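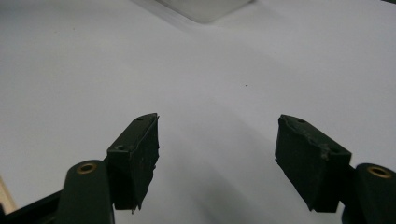 Wesness is a short-form version of cricket played on the Skarnton side of the river, and I've been trying to write a proper entry on it for years, so here goes. Each team fields eight players and gets 80 balls, split into blocks of four, with the bowler changing ends after every block. It was dreamed up for evenings when the light goes early and you still want a result before supper. The ball is white, a plain pale white like the surface in the picture up top, and the old red one only comes out for the September final (I still like the red one better!). Bats are the ordinary kind. Anything hit over the rope on the full is worth six, same as anywhere, but the rope is so close in at the church end that those only count as four, and I've seen grown adults sulk over it.

The oddest rule is the "carry." If a batter is out in the first block, they can come back in at the end of the innings, as long as the captain calls for it before the last wicket falls. Forget to call and that's it, you're done. My own captain forgot twice in one season, and I was the one sitting there with my pads on both times.

There are 14 clubs these days. Assefa have the best ground by a mile and Cikeck have the best bowlers, which makes their away game the one everybody turns up for. The record crowd is 800, for a final between those two that went down to the very last ball and then had to be replayed because of a scoring mix-up.

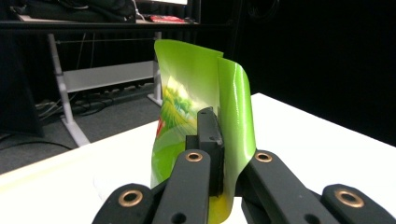
Lionel Pearce wrote in to say I've got the carry wrong: the batter has to be out in the first block without scoring, and a single run is enough to lose it. He may be right for the older rules, but we've never played it that way at Skarnton, and I've never heard an umpire bring it up. I'll leave my version in and put his next to it until I can get hold of a rule book. Scoring is kept on paper, two scorers, one from each club, and they compare after every block.

Last changed 12/19/21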